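Open day at the Flevholm packing hall

I went to the August open day at Flevholm with my sister, who had put our names down in the spring. Visits are free but you have to book, and they take groups of 23 at a time. Ours was the second of the morning. The car park is on the far side of the railway bridge, so allow ten minutes for the walk, and more if it rains.

You sign in at a desk by the side door and get a visitor badge and a pair of overshoes. Bags go in a locker. We were then shown into a small meeting room with tea and a plate of shortbread, where our guide, Samah Gaber, gave a short talk on what the place does. Flevholm does contract packing. Other companies send in small goods by the pallet and Flevholm sorts them into boxes, sachets and mixed sets, then sends them out again. One of the customers is Usmani, who do tea and spices. Another is Gosix, who I had never heard of, and who sell travel-sized toiletries to hotels.

The building was put up as a bakery and still has the tiled floor in the corridor. The main hall is at the end of it, and it is louder than I expected. Samah had a headset and a speaker clipped to her belt, but from the back of the group I missed a fair amount.

We started at goods in, where the pallets are checked against a printed sheet. The store behind it has 2348 numbered locations. The numbers run along the floor and then up the racking, and new staff are given a laminated map for their first month. A man in our group asked what happens when something is put back in the wrong place, and Samah said they do a walk round at the end of each shift with a list.

After that came the small packets, which was the part I had come for. My sister used to pack seed packets by hand and wanted to see how it is done now. The goods at this point are small and light, and most of them are white with a bit of print on one side. We were allowed up to the yellow line, two or three at a time.

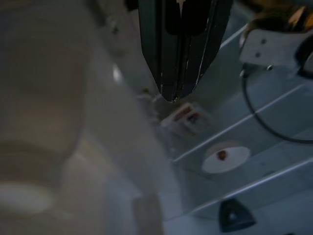
A small white packet with red and dark markings, next to the ridged grey metal.

The label room is off to the left and has a glass wall. Labels are kept on reels by customer, and a reel has to be signed out before anyone can use it. It smelled strongly of cardboard. We spent longer in there than we needed to — there was a hold-up with the group in front — and I would have liked that time back in the hall.

The last stop was the hand-packing tables, run under the name Erkitz, which was a separate firm until Flevholm bought it. There are 19 places. Gift sets are made up here, with tissue paper and a printed card, and visitors can have a go at one. Mine took four attempts to close. My sister's closed first time and was put with the finished ones.

The whole tour took an hour and 43 minutes, including the talk. There are two short flights of steps, and a lift if you ask at the desk. Photographs are fine except in the label room. Children under eight are not admitted. The canteen is open to visitors until two o'clock and does a decent cheese roll.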